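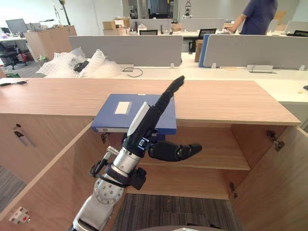
Robotic hand above an open cabinet, with a blue file box on the countertop.

Stollivley Office Filing Records

Summary
Stollivley is a collection of 1,241 task records from the records office at Makowska, where a robotic arm shares the work of putting file boxes away and bringing them out. Isov maintains the collection. It is meant for people who study how office jobs change when part of the handling is automated.

Contents
Each record holds camera images, arm positions and a short note from the clerk on duty. A total of 699 records cover storing a box; the remainder cover retrieval. Notes are in English or Polish.

Changes to staff duties
Before the September rollout, clerks spent about 30 percent of a shift lifting and shelving boxes. They now assign the tasks, check labels and decide what may leave the room. No positions were removed. Five clerks moved to a mixed schedule of filing and public inquiries, and two of them reported that waiting for the arm broke up their work more than the lifting had. Their comments are included unedited.

Limitations
All records come from one office. Cabinet doors were opened by staff in most tasks, and the time this took was not logged.

Access and contact
Files are distributed through the Cekivex archive for research use. Staff notes may not be used to rate individual employees. Requests for correction or removal go to Dorota Wieczorek, records office, Makowska.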